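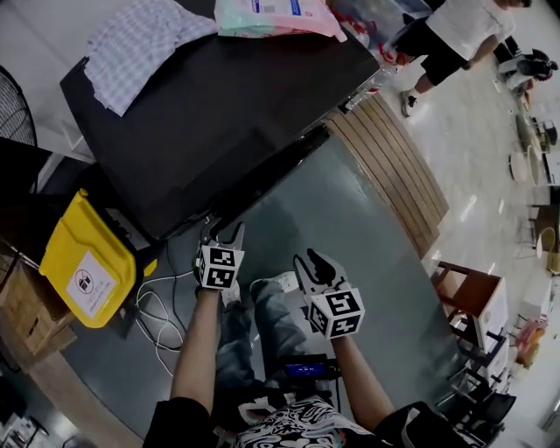
Suha Kanaan has moved house four times, and she says that each time she learned more about tables than about moving. "The table is where everything stops," she tells me. "You come in with your hands full, you put the thing down, and then it lives there."

We spoke on a Thursday, in the flat in Brostside where she now runs her small tidying service. She does not use the word "organiser". She thinks it sounds too expensive. Her customers are mostly people who have lived in their rooms for some months and still walk around the boxes.

I asked her where she begins. She answered quickly. "With the floor. Everybody wants to begin with the cupboards, but a cupboard has a door, it can wait. On the floor you have the bags and the cables, and you step over them every day." Cables she takes out first of all. She ties each one separately and writes on a piece of tape what it belongs to. If after 2 weeks there is no answer on the tape, the cable goes.

About bins she has strong opinions. She likes a lid with a hinge, and she likes a colour which can be seen from the door. "A grey bin disappears. In a yellow one people really throw things." The bin should stand close to the table, she says, so that packaging does not have time to become a pile.

Cloths are another matter. Suha folds them and allows one to stay on the table, always in the same corner. The others go in a drawer. I told her that at home I have perhaps 50 of them, and she laughed for a long time. "Keep 13," she said. She would not explain the number.

In July she cleared a shared house in Drullgate, and it was the hardest work of her year. Nearly all of it was plastic bags inside plastic bags. There were up to 200, and in one of them she found the keys of the house.

Before I left I asked if her own table is always clear. She looked at it for a moment. "In the morning, yes," she said. "In the evening I also have shopping."

She takes new customers again from next month, only in Brostside and the streets near the station.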